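We use cookies to remember your settings and to see which pages get read. Accept / Manage choices

Friday evening at the Dulley workshop

I finally got over to Dulley on Friday, after Hanne Salminen had been telling me since summer that I had to see what they were building. The workshop is on the upper floor of an old dairy, up a staircase that smells of machine oil and coffee, and I was grinning before I had my coat off. Every bench had something half built on it!

The big thing at the moment is Skiltier, a two-arm sorting setup that Eero Kettunen started in his own garage and moved here when his family wanted the garage back. It's meant to tidy a table full of small parts, one piece at a time, into the right tray. The members have been at it for 5 months, mostly on weeknights, and the budget is whatever goes in the jar by the door.

What I hadn't expected was how much of the work happens on a computer. Eero sat me down at his screen and showed me the simulated version of the table, where they try out each new grasp before it goes anywhere near a motor.

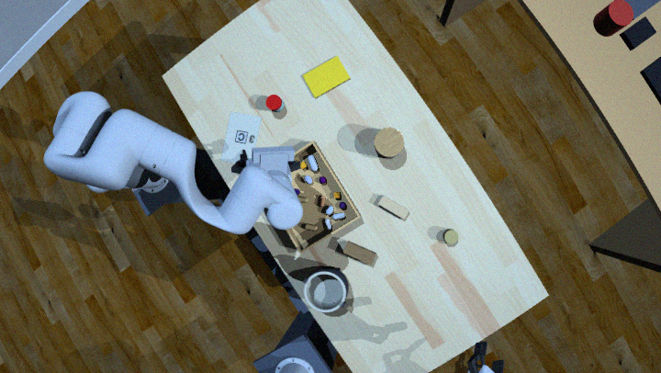 He can move things around in there, start a run, and go make a sandwich. By the time I arrived he had 115 runs saved from that week alone, and he scrolled through them like vacation pictures. The long thin pieces are the hard ones, he told me, especially when they lean on each other. Round things he worries about less than I would have guessed.

Then we went over to the hardware bench, and this was my favorite part of the night. The gripper fingers are printed in the back room, and Hanne has a shoebox of old versions going back to the first one (finger number 33 had just come off the printer, still with bits of support stuck to it). She let me clean it up with a knife and I only slipped once. We bolted it on, found that one hole was too tight, drilled it out, and bolted it on again.

I asked way too many questions about the wiring. Eero drew me a diagram on the back of a receipt and I have it here next to my keyboard, because I want to try a one-arm version at home. A small one! I have a spare desk and 3 old servos, and Hanne says that's plenty for a start.

Visitors are welcome on Friday evenings from six. Go up the outside stairs and knock loudly, the compressor drowns out the bell. I'm going again in November with my servos in a bag.

Get new posts by email. Enter your address to subscribe to the newsletter. Unsubscribe at any time.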